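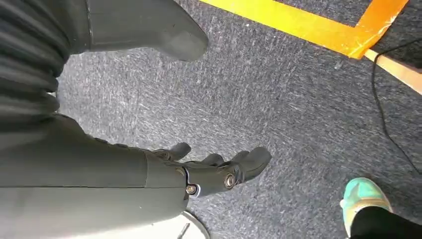
The **Stamon hand trials** were a comparison of three-fingered robot hands carried out at the Kovalchuk test hall, with the results released on 10 Aug 2026. Two hands took part, the Finuneck and the Rarnaser, each bolted in turn to the same kind of forearm and sent to do chores that most toddlers manage without a budget. The trials are named after Stamon, the company that wrote the controller and, by its own account, only wanted to know which hand to buy.

## Background

Stamon had built its early controllers around a two-jaw gripper, a part that does one thing and complains very little. Customers asked for fingers. The company then bought one hand from each of two suppliers whose catalogs made the same promises in different fonts, and began bench work in May. Bench results were so close that the team moved the work to the floor, on the theory that carpet would bring out differences in character. It did.

Carpet was chosen over hard flooring for a plain reason: dropped objects stay near where they land. On the earlier tile floor, much of the working day had gone to fetching a rubber ball.

## Method

Each hand was given 400 pick attempts from the floor, using a fixed set of household objects that included a sponge, a paperback, a tape measure, a rubber ball and a single sock. The work area was marked out with yellow tape. An operator stayed close by throughout, with a stop button and instructions to use it early.

The view came from a small camera near the wrist. This placement gives a good look at the fingers and the floor ahead of them, and an equally good look at the forearm, which can fill a large share of the picture when the arm is folded low. Stamon tested a second camera position farther out on the hand but gave it up after the lens met the paperback.

A pick counted as a success if the object left the floor and stayed in the hand for two seconds. The rule was later amended to exclude objects that were merely stuck to a finger, a change prompted by the sock.

## Results

The Finuneck hand completed 331 of its picks and the Rarnaser 318. Neither supplier has put these numbers in a brochure.

| | Finuneck | Rarnaser |
|---|---|---|
| Attempts | 400 | 400 |
| Successful picks | 331 | 318 |
| Best object | Sponge | Tape measure |
| Worst object | Paperback | Sock |
| Stops by operator | 9 | 4 |

The Finuneck closed faster and did well with soft things, which it gripped with what the report calls "confidence." It showed the same confidence toward the carpet, and most of its stops came when a fingertip dug into the pile and the controller tried to lift the building. The Rarnaser was slower and more careful. It seldom touched the floor hard, and on flat objects it often hovered above them for so long that the attempt timed out.

The paperback was a problem for both. The usual cure is to slide a flat object to an edge and pinch it there, but a floor has no edge to speak of. The Finuneck finally learned to push down on the cover and drag until the pages bowed — a method that worked, and that used up several copies of the same novel.

## Controller changes

Stamon rewrote its grasp routine twice during the trials. The first version treated contact with the carpet as contact with the object, and so reported excellent results while holding nothing. The second measured finger position as well as motor load, which cured the optimism and added a short pause before each lift. All figures in the table come from this version. The full log runs to 2487 entries, counting practice runs, camera checks and one labeled only "no."

## Reception

Both suppliers said that their hand had won. Finuneck pointed to the pick total, and Rarnaser to the lower number of stops. Outside readers were more interested in the carpet, and several asked for its pile height, which had not been measured.

Stamon bought the Rarnaser. Its report gives the deciding factor as spare parts: a replacement finger arrived in four days, while the Finuneck part was still listed as shipping when the report came out.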